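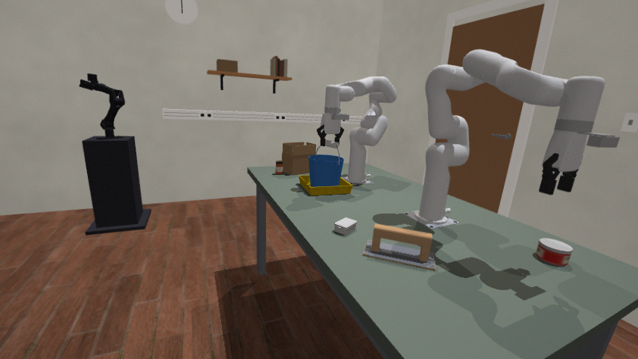
Tempo de leitura: 1 minuto

A última balsa para Bakonholm saía às seis e eu cheguei às seis e quatro. Quatro minutos! Fiquei no cais com a mala numa mão e um bolo de laranja na outra, vendo a popa ir embora, e ainda acenei, sei lá por quê. Um homem lá de cima acenou de volta.

O bolo era para a minha tia. Ela fazia anos em abril, tinha encomendado aquele sabor (a confeitaria Nkuna só faz por encomenda) e não me via desde o enterro do meu avô. Liguei para ela.

— Perdi a balsa.

— Claro que perdeu — ela disse, e começou a rir.

A pensão Steline cobrava 50 por noite e mais 100 de caução, o que me pareceu desaforo, mas estava chovendo e eu paguei. O quarto tinha cheiro de naftalina e uma janela virada para a água. Do outro lado dava para ver as luzes da ilha, quase 400 metros, nem isso. Eu conhecia uma daquelas luzes. Era a da cozinha, a que ela nunca apaga antes da meia-noite.

Lá pelas nove me deu fome — fome de verdade, dessas que deixam a gente sem caráter. Cortei uma fatia com o cartão do quarto. Depois outra, para igualar o lado. Liguei de novo.

— Tia, o bolo está ótimo.

Ela ficou quieta um tempo, e eu ouvi a torneira dela correndo.

— Então guarda a parte de cima — disse. — E amanhã vem na das sete.

Pus o despertador para as cinco e fui dormir com açúcar nos dedos.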